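3rd February

Woke up before the alarm and could not get back to sleep, so I was up by the time the heating came on. Porridge with the last of the raisins. Need more raisins. It had rained overnight and the gutter over the back step was dripping again in the same spot as last winter, so the mop bucket is out there until I can get up the ladder.

Work was quiet. I finished the Brullia invoices before lunch and sent them off, and then spent far too long trying to find a note I had written to myself in September about the storage unit. It was in the back of the old diary, under a bus timetable. The unit is paid until the end of next month. After that I either renew or bring everything home, and there is no space at home, so I will probably renew.

Walked back through Orndale the long way and stopped at Võ for noodles, green onions, a bag of rice and a bottle of fish sauce. They have moved the drinks to the back wall and put the frozen dumplings where the drinks used to be. I bought 2 bags of dumplings. The bag of rice was heavier than I expected and I had to change hands at every corner.

Clearing the table

I had told myself I would clear the white table tonight and I did. It has been bad for weeks. I use it for everything, meals and letters and mending, and things get put down on it and stay there. I set the kitchen timer for 30 minutes and started at the window end.

Most of it was paper. Trama catalogs, two of them still in their wrappers, which I put straight in the recycling. A warranty card for the kettle, kept. A letter from the dentist, which I should have answered, so that went on the fridge door. I found the good scissors and the small screwdriver I had been blaming myself for losing on the train.

After the paper there were the cups and the drinks. I am bad at taking those back to the kitchen. I drink half of something, get up to do something else and pour a new one later. The black Pepsi with the lime on it was open, along with the big yellow-green cup that I use for water.

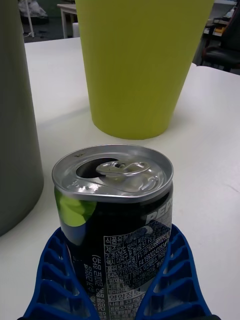 Cans and recycling

The lime one comes from the import shelf and the label is all in Korean. I can't read it properly but I have learned the heading for the nutrition part, 영양정보, from looking at so many packets. The line under it says 나트륨 33 mg, and I looked that up and it is sodium. I don't know why I wanted to know. It is a small can, and I like that about them. A full-size one goes flat before I get to the end of it.

The lid is a bit bent at the rim. It poured fine into a glass. I like the lime version more than I thought I would, though it's better very cold and I keep forgetting to put them in the fridge the night before. Put 2 in tonight, behind the milk.

Rinsed the empties and turned them upside down on the rack. The metal bin in the yard is nearly full. I made it 7 cans in the indoor bag, and I wrote that down because I am trying to cut back to one every other day and would like to know if it is working. So far it isn't.

The timer went off while I was wiping the tabletop. There is a ring near the middle that won't come off with soap. Tried baking soda and it went fainter. Will try again tomorrow. I left the big cup out because I will only want it again, and put the sewing box and the letters on the shelf by the door.

Dinner was the noodles with an egg and the green onions. Too much fish sauce. I ate at the clean end of the table with the radio on, a program about canals, and then did the dishes straight after for once.

For tomorrow

Call the dentist
Raisins, dish soap, light bulb for the hall
Measure the shelf before ordering anything from Trama
Empty the bucket
Take the metal out before 10, the truck comes early on this street now

Knee was fine today, even with the rice. Did the stretches before bed but skipped the last one. It has started raining again and I can hear the drip going into the bucket from up here. Light off now.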